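Koldale Gear Bench Kit
Assembly practice kit for small two-finger grippers
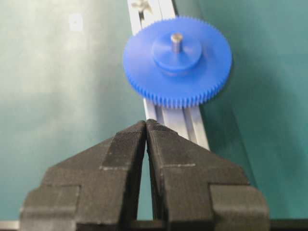

Man-lok Yeh asked in our product reviews whether the kit is any use to someone who already has a peg-in-hole board. Her own answer was yes, with a warning: a peg forgives a sloppy approach angle much more than a gear does, and her first week on the Koldale was spent going back over the wrist calibration she thought was finished. She gave it four stars and took one off for the printed manual, which has since been rewritten.

What the kit is for

The Gear Bench Kit gives a gripper a repeatable job to do on a slotted aluminum rail: approach a gear on its shaft, grip it by the hub, lift it clear, set it down and put it back. It suits college labs, integrators checking a new cell before the customer's parts arrive, and anyone recording demonstrations with a wrist camera. It is sold without an arm, gripper or controller.

What comes in the box

Slotted aluminum rail, 800 mm, deburred at both ends
Plastic spur gears with raised hubs, in blue
Metal shafts and mounting hardware for the rail
Printable finger files (STEP and STL), supplied by download
Hex keys, spare fasteners and a spare shaft
Setup booklet, English and French

A work surface is not supplied. Any flat mat or bench top will do, but choose a matte one in a colour well away from the gear. Blue on teal is workable for most cameras. Blue on blue gave us trouble in testing.

Fingers

The finger files are drawn as a mirrored pair with wedge-shaped tips. They can be printed in any rigid filament. We suggest black, matte if you can get it, as glossy fingers throw reflections back into a wrist camera. Leave the layer lines alone on the outside faces. If you sand anything, sand only the inner tips, and take the same amount off each side.

The mounting pattern in the standard file fits the Tsikata parallel gripper. A blank-base version is included for everyone else, and you will need to add your own holes.

Setting up

Clamp the rail at both ends before you teach any points. It is light enough to creep along the bench if the fingers touch it, and a shifted rail looks exactly like a calibration fault. Leonie Gilchrist, who runs our test bench, re-teaches the approach point every Saturday and leaves it alone in between.

Bring the gripper in with the fingers nearly closed and stop short of the gear. Check that the shaft lines up with the gap between the tips, then open, move over the hub and close. Use the lowest grip force that will hold. The hub is plastic and will mark if it is squeezed hard over and over.

Wear and replacement

We ran one gear through 2,000 pick-and-place cycles at low force. The teeth were fine. The hub had a polished band where the fingers close, and the bore had loosened enough that we would not use it for tight-fit work any more. Replacement gears come in bags of 40. Shafts are sold singly.

Known limits

The kit does not measure torque or force, and the gears are not rated to carry a load. It should not be used for life testing of a drive. The rail fittings are standard, so parts from other slotted profile of the same size will usually bolt on — check the slot width first.

Ordering

The kit ships from our warehouse in flat cartons. Orders of more than one kit are packed separately so that the rails don't rub. Schools can order on account. For finger files in other mounting patterns, write to Teodoro Dumlao at the Koldale parts desk with the make of your gripper and a drawing of the flange.

Returns are accepted on unused kits. Opened bags of gears can't be returned.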